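로봇공학실습 II 강의노트 7
시연에 의한 학습: 직접교시와 원격조작

목차
1. 이번 주 범위
2. 직접교시
3. 원격조작
4. 손목 카메라로 보는 접촉 구간
5. 시연 기록의 형식
6. 실습 절차
7. 제출물

1. 이번 주 범위

지난주까지는 경유점을 좌표로 입력해서 로봇을 움직였다. 이번 주부터는 사람이 작업을 먼저 보여 주고 그 기록을 로봇이 따라 하게 한다. 보여 주는 방법은 두 가지를 다룬다. 하나는 로봇 팔을 손으로 잡고 끌어서 움직이는 직접교시이고, 다른 하나는 떨어진 자리에서 조작기를 잡고 움직이는 원격조작이다. 사람의 동작만 촬영해서 학습에 쓰는 방법은 이 과목에서 다루지 않는다.

용어는 다음과 같이 통일한다. 작업을 한 번 처음부터 끝까지 보여 준 기록을 시연이라고 한다. 시연을 하는 사람은 시연자, 시연을 여러 개 모은 것은 시연 묶음이라고 한다. 교재에 따라 에피소드, 궤적이라는 말을 섞어 쓰는데 보고서에는 위의 용어를 쓸 것.

2. 직접교시

팔의 제어 모드를 중력보상으로 바꾸면 모터가 팔의 자중만 받쳐 주고, 사람이 미는 대로 관절이 따라온다. 이 상태에서 관절각과 그리퍼 개폐량을 일정한 주기로 저장한다. 실습실의 Andix 팔은 초당 48회 저장하도록 설정되어 있다.

장점은 힘을 손으로 느낄 수 있다는 점이다. 부품이 걸리면 시연자가 바로 안다. 별도의 조작기도 필요 없다.

단점은 다음과 같다. 시연자의 손과 팔이 카메라 화면에 들어온다. 재생할 때에는 그 손이 없으므로 학습 때 본 화면과 실행 때 보는 화면이 달라진다. 또 손목 센서 바깥쪽을 잡느냐 안쪽을 잡느냐에 따라 힘 센서 값에 시연자가 미는 힘이 섞인다. 우리 실습에서는 반드시 센서보다 몸체 쪽에 있는 링크를 잡는다. 마찰이 큰 관절은 한 손으로 천천히 움직이면 끊겨서 움직이므로 두 손을 쓴다.

3. 원격조작

조작기(리더)와 작업용 팔(팔로워)을 연결하고, 시연자가 조작기를 움직이면 팔로워가 같은 자세를 따라간다. 저장할 때에는 리더의 관절각과 팔로워의 관절각을 모두 남긴다. 학습에서 행동으로 쓰는 값은 리더 쪽, 상태로 쓰는 값은 팔로워 쪽이다. 작년 보고서에서 가장 많이 틀린 부분이 여기였다. 팔로워 값을 행동으로 쓰면 접촉할 때의 정보가 빠진다. 팔로워가 벽에 닿아 멈춘 뒤에도 시연자가 조금 더 밀고 있으면 리더 값만 앞서 나가고, 그 차이가 누르는 힘에 해당하기 때문이다.

연결이 지연되면 시연자가 움직이고 기다리기를 반복하게 된다. 이런 시연을 모아 학습하면 로봇도 중간에 멈춘다. 지연이 눈에 띄면 기록을 중단하고 통신 상태부터 확인한다.

Harkulano 조작기는 손잡이를 쥔 만큼 그리퍼가 닫힌다. 손잡이의 영점이 틀어져 있으면 완전히 놓아도 그리퍼가 덜 열리므로 시작 전에 영점을 다시 잡는다.

4. 손목 카메라로 보는 접촉 구간

원격조작에서 시연자가 물체를 직접 볼 수 없는 자세가 되면 손목 카메라 화면에 의존한다. 외부 카메라는 팔 자체에 가려지는 경우가 많다. 얇은 것에 접근하는 마지막 구간이 대표적이다. 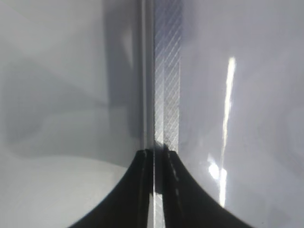 작성: 로봇공학실습 II 담당교수 | 2019-09-06 | 강의노트 7, 4절

손목 카메라에서는 두 손가락이 늘 화면 아래쪽의 같은 자리에서 올라온다. 따라서 손가락 끝을 기준점으로 삼을 수 있다. 화면에서는 검은 손가락 둘이 가운데에서 모이고, 그 끝에서 빗금무늬가 있는 반투명한 띠가 위로 이어진다. 띠의 방향과 손가락이 만나는 선이 나란한지를 먼저 보고, 그다음에 좌우 치우침을 본다. 두 가지를 한꺼번에 고치려고 하면 손목 회전과 평행이동이 섞여 기록이 지저분해진다.

좌우의 넓은 면은 판단 근거로 쓰기 어렵다. 오른쪽 면의 길고 흰 반사광 같은 것은 카메라나 조명의 위치가 바뀌면 함께 움직인다. 시연자가 반사광을 기준으로 정렬하는 버릇이 들면 조명이 달라졌을 때 어긋난다. 학습 모델도 같은 문제를 겪는다. 조명 조건을 둘 이상 섞어서 시연을 모으는 이유이다.

한 장의 화면만으로는 손가락이 띠를 물고 있는지, 앞에 겹쳐 있을 뿐인지 확정할 수 없다. 깊이 방향의 정보가 부족하다. 그리퍼 개폐량과 모터 전류를 같이 보아야 한다. 명령한 개폐량보다 실제 개폐량이 크고 전류가 올라가 있으면 무언가를 물고 있을 가능성이 높다. 다만 아주 얇은 것을 물었을 때는 개폐량 차이가 센서 오차 안에 들어갈 수 있으니 전류를 우선한다.

5. 시연 기록의 형식

한 시연에는 다음 항목이 들어간다.
시각(공통 시계 기준)
리더 관절각, 팔로워 관절각
그리퍼 명령값, 그리퍼 실제값, 모터 전류
손목 카메라 영상, 외부 카메라 영상
결과 표시(성공, 실패, 중단)

한 시연의 길이는 최대 3,000 표본으로 제한한다. 넘으면 기록기가 자동으로 닫고 중단으로 표시한다. 시작 직후와 끝부분의 정지 구간은 잘라 내되 원본은 지우지 않는다. 영상과 관절각은 저장 주기가 다르므로 반드시 시각을 기준으로 맞춘다. 순번으로 맞추면 뒤로 갈수록 밀린다.

참고용으로 지난 학기에 모은 Wamham 묶음을 공유 폴더에 올려 두었다. 전체 1,125개 시연이며 그중 69개는 실패로 표시되어 있다. 5월에 기록 형식을 한 번 바꾸었기 때문에 그 이전 파일에는 모터 전류 항목이 없다. 읽기 코드에서 항목 유무를 먼저 검사할 것.

실패한 시연은 버리지 않는다. 모방학습의 입력에서는 빼더라도 어느 구간에서 실패했는지를 분석할 때 쓴다. 시연자가 중간에 실수했다가 바로잡은 시연은 성공으로 표시하고 비고에 적는다. 이런 기록이 들어 있어야 로봇이 조금 벗어났을 때 돌아오는 동작을 배운다.

6. 실습 절차

1) 비상정지 버튼의 위치를 확인하고 한 번 눌러 동작을 점검한다.
2) 팔을 기준 자세로 보내고 조작기 영점을 잡는다.
3) 손목 카메라 화면에서 손가락 끝이 보이는지 확인한다. 보이지 않으면 카메라 고정 나사를 풀지 말고 조교에게 알린다.
4) 직접교시로 지정된 작업을 시연한다.
5) 같은 작업을 원격조작으로 시연한다. 시작 위치는 매번 조금씩 바꾼다.
6) 조원이 교대하여 4)와 5)를 반복한다. 시연자가 바뀌면 비고에 표시한다.
7) 기록을 재생해 본다. 첫 재생은 물체를 치우고 저속으로 한다.

중력보상 모드로 바꾸기 전에 반드시 한 사람이 팔을 받치고 있어야 한다. 공구 무게가 잘못 입력되어 있으면 팔이 처지거나 떠오른다. 원격조작 중에는 팔로워의 작업 범위 안에 손을 넣지 않는다.

7. 제출물

조별로 시연 묶음과 보고서를 제출한다. 보고서에는 아래 내용을 포함한다.
가. 직접교시와 원격조작의 소요 시간 비교
나. 접촉 구간에서 리더와 팔로워 관절각의 차이를 그린 그래프
다. 손목 영상만으로 판단하기 어려웠던 순간 하나를 골라, 다른 센서값으로 어떻게 판단했는지 설명
라. 실패 또는 중단된 시연의 목록과 원인

다 항목에는 해당 시각의 영상 한 장과 같은 시각의 그리퍼 실제값, 전류를 함께 싣는다. 영상만 실으면 감점한다.

읽을거리: Zieliński 강의자료 중 접촉 작업의 교시 부분. 공유 폴더에 있음. 다음 주에는 이번에 모은 묶음으로 행동복제 모델을 학습하므로 형식 검사를 통과한 파일만 올린다.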